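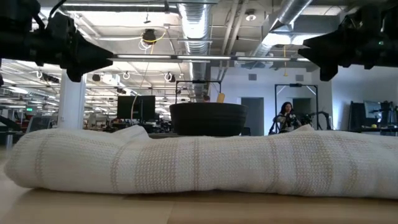 Confirmation age and service hours – request for views

jwiegand_parish
The education board of our congregation is reviewing its confirmation program before February. The current rule requires 90 service hours of each student over two years. I would welcome comments from other congregations, particularly those using the Mornar curriculum.

Ute Schmieder
We used Mornar for 6 years. The lessons on prayer are sound. The service requirement was reduced at the request of parents, and attendance at worship did not suffer.

husar_deacon
I must respectfully disagree with any reduction. Young people learn the faith by visiting the sick and serving meals. If the hours become optional, the students who most need them will be the first to stop.

Ute Schmieder
Our hours were reduced. They were never optional. Please read my reply again.

husar_deacon
I accept the correction. My concern about the lower number stands.

sudik_youth
A congregation of 400 members can arrange placements that a small one cannot. We have two students and one retired teacher. A fixed total would exclude both students, who live on farms and cannot drive.

jwiegand_parish
Thank you. May I ask how you record completed service?

sudik_youth
A paper form, signed by an adult at the placement and kept in the church office.

Ute Schmieder
We ask for a written reflection as well – one page, read by the pastor only.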